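Rodness stone floor soap, 2 litre bottle

We've been selling Rodness since the shop opened and it's still the one we use at home. It's a plain liquid soap for marble, limestone and other polished stone, made in small batches by Drahomíra Murín, and it leaves a soft, low sheen that I can't get enough of (ask anyone who has walked down our hall lately!).

Marble is fussier than people expect. Vinegar, lemon and most bathroom sprays will etch the polish and leave dull patches that no amount of rubbing brings back. Rodness has no acid in it at all, so you can use it every week and stop worrying about the pale veined floors that show everything.

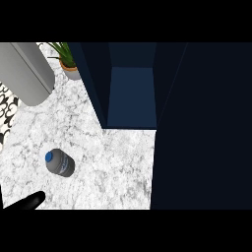

Mixing it is easy. Put 100 ml into 7 litres of warm water, wring the mop out well and work backwards towards the door. Don't rinse! The thin film left behind is what makes the next spill easier to wipe up, and it builds nicely over the first few washes. Buff with a dry cloth if you like more shine.

It smells faintly of rosemary, and there's an unscented one too, which Blažena Zelenák in our packing room swears by for kitchens.

Not suitable for unsealed wood or cork. For old wax, strip the floor with Oro first and let it dry overnight.

Order code 768. Orders placed by Thursday noon go out the same day. Refills available at the counter, bring your own bottle.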